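Notebook, July. Cover board warp, second adhesive trial
R. Whitlock, shared with Shoshana and Mei
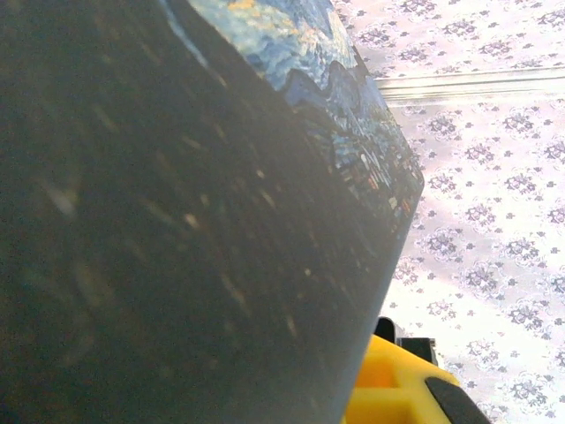
Background

The first trial compared paste and PVA on identical board and told us very little. Every panel pulled toward the lined side by the next morning, and the spread within each adhesive was as wide as the difference between them. Mei pointed out that I had cut the boards from two sheets without marking grain. She was right. Those numbers are struck out on the previous page and should not be quoted to Floltness.

The question for this round is narrower. With grain marked and controlled, does a 40 percent paste, 60 percent PVA mix reduce pull on the covering side enough that we can drop the second lining? The second lining costs us a full press cycle per batch.

Setup

Board: Istulano gray, one sheet, grain head to tail. Grain arrow in pencil on every panel before cutting.
Covering: coated litho wrap, grain matched to board. A few panels in plain book cloth as control.
Lining: 100 gsm kraft, one side only, except the control set, lined with the same paper as the cover.
Adhesive: mix above, made fresh at 8:30, strained once. Pot covered between panels.
Press: the small nipping press, blotter and waxed paper either side. Blotters changed after 11 minutes, then left under boards until late afternoon.

Leilani did all the brushing so that the coat weight came from one hand. Wendell cut.

Measuring

Panel laid hollow side down on the granite plate, feeler gauge under the midpoint of the long edge. Read at press release, again after 2 hours standing on edge in the rack, again next morning. Panels must stand with air on both faces. Last time some were left flat on the bench and dried from one side, and I think that accounts for the worst readings.

Notes during the run

9:40. Mix is thicker than expected. Thinned with a little water and wrote the amount on the pot. This is a deviation and applies to the litho panels only. The cloth ones had already been glued.

10:15. Litho wrap curls hard as soon as it is wet. Relaxing time matters more than I allowed for. Leilani now waits until the curl drops back by itself before laying the board. Suggest we time this properly.

11:05. Corner turn-ins on the coated wrap lift if boned too early. Bone down the long edges first, leave the corners, come back.

3:50. Opened press. Litho panels flatter than the first trial by eye. Cloth panels show a slight pull to the outside. Gauge readings are on the loose sheet taped inside the back cover of this book.

Humidity in the room crept up after lunch when the loading door was open. Logger file saved under Larnora with the others. If the overnight readings look odd, check that before blaming the mix.

To do

Morning readings, all panels, before anyone moves the rack.
Repeat the litho set with unthinned mix.
Ask Rosenthal whether the wrap can be supplied grain short. Shoshana has the contact.
Wendell to cut the next lot from the same sheet if enough is left, otherwise start a new sheet and say so on the panel.
Clean the glue brush properly. It was stiff at the ferrule this morning.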